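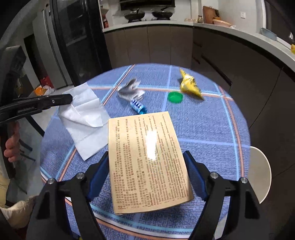 **If something is written on a packet, does that make it true?**

Somebody wrote it, and that's all you can be sure of. Some of the words on a packet have to be correct by law. Others are only there to make you feel good about buying it, and the two kinds are often printed side by side in the same colour.

## Facts and puff

A fact is something you could check. "Contains 18 pencils" is a fact, or else it's a mistake, and you can find out which by tipping the pencils onto your bed.

Puff is different. "The pencils kids love!" Which kids? How many? Did anyone ask them? You can't check it, and the company knows you can't. Grown-ups in advertising have a proper word for this, *puffery*, and mostly they're allowed to do it.

Try sorting these. They come from the box of a board game called Trundby:

- Ages eight and up
- Hours of family fun
- 70 cards, one board, two dice
- The game everyone is talking about

You could check the cards, board and dice in a minute. The age is somebody's opinion, though it may be a careful one, especially if there are small parts a little kid could swallow. As for the game everyone is talking about, I asked at my local library and the librarian had never heard of it.

## Numbers that look clever

People trust numbers. Companies know that too.

Say a shampoo called Clillby has "200% more shine" on the bottle. More shine than what? Than the old Clillby? Than hair that hasn't been washed since February? And how do you measure shine in the first place? If the bottle doesn't tell you, the number isn't telling you much either.

Or take "539 people tested it". Fine, but what did they say? Maybe they all hated it. Being tested and passing the test are two separate things, as anyone who's done a spelling test knows.

Watch out for "up to" as well. "Lasts up to 18 hours" is still true if it lasts for two.

## Pictures and little signs

Words aren't the only things making claims. A green leaf on a bottle makes you think of forests. A cow in a sunny paddock makes you think the milk came from that cow, in that paddock. A heart can make you think of health, or kindness, or nothing in particular. 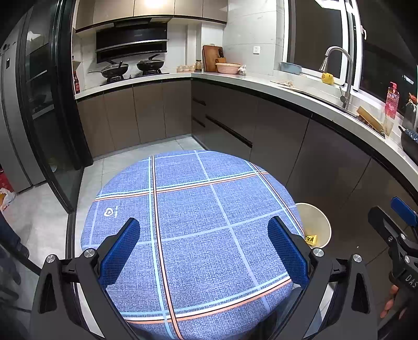
*Blue plaid cushion with a small white heart-shaped logo.*

Some signs do mean something exact. The recycling triangle with a number inside tells you what sort of plastic you've got - and it doesn't promise that your council will recycle it, which surprises a lot of people. Other signs were drawn by the company itself and mean whatever the company likes. To find out which sort you have, look up who hands the sign out and what you must do to get it. If there's no answer, treat it as decoration.

## So is the small writing any better?

Often it is. The dull bits tend to be the useful bits: what's in it, how to use it, who shouldn't have it, where it was made. Big letters sell and small letters explain. Still, small writing can hide things. A Talto drink might say BERRY on the front in letters as tall as your thumb, and on the back, if you squint, "berry flavoured". There may be no berries in it at all.

With medicine, don't do your own detective work. Leave it where it is and get a grown-up to read the leaflet.

## Have a go

Pick something from the pantry and ask:

1. Who wrote this?
2. What do they want me to do?
3. Could I check it?
4. What have they left out?

Gearóid Foley, who is nine, tried it on a box of Janssen crackers. The front said "now even crunchier". He wrote to ask how they'd measured the crunch, and he's still waiting for a reply.

You can do the same with websites, posters and books. You can do it with this page, too. I told you the librarian had never heard of that game, and you've only got my word for it.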